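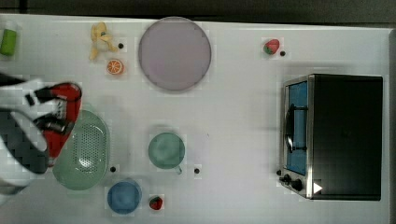
Adanech Beyene's first question, when I showed her the new release, was whether she could finally stop writing her own retry loops. Yes! You can. She has been asking me for that since July, and I'm very happy to be writing this press release so I can stop dodging her messages.

Tagle 8 is out today from Memudska. If you haven't met Tagle, it's our task planner for robot arms working at a table. You give it a goal in plain words, say "put the strawberry in the bowl," and it works out the steps, checks them against what the overhead view reports, and hands them to your motion controller one at a time.

The big change is that planning and perception now share one list of objects. In older versions the planner took a snapshot at the start and trusted it to the end, so if the mug got bumped, too bad, the arm went to where the mug used to be. Now the list refreshes after every step, and each object carries a confidence score the planner can read. Two strawberries on the table? Tagle keeps them as separate entries and asks which one you meant (or picks the nearer one, if you switch that on in settings).

We do a lot of our testing on a toy kitchen, with fruit, dishes, a colander and a toaster oven, and I've grown fond of it. Our test set is now 700 tabletop tasks, and every one runs before a build goes out. Peeled bananas gave us grief for weeks, by the way. The grasp picker kept treating each bit of peel as its own object, and Rakiya Isah rewrote the grouping code twice before we were happy with it.

Also new: a replay viewer that lets you scrub through a run and see why the planner chose each step, retries with limits you set per action, and setup that takes roughly 14 minutes on a clean machine. We support 11 gripper models out of the box, and the config format for adding your own is finally documented.

What's not in there yet: doors. Tagle can plan around an oven but opening one is still experimental, so please leave that flag off for anything you care about.

Tagle 8 is a free upgrade for current license holders. New users can get a trial through Flestedach, our distributor, or from our office in Tarmont. Press questions can come straight to me at the Memudska news desk, and I'm glad to set up a demo call.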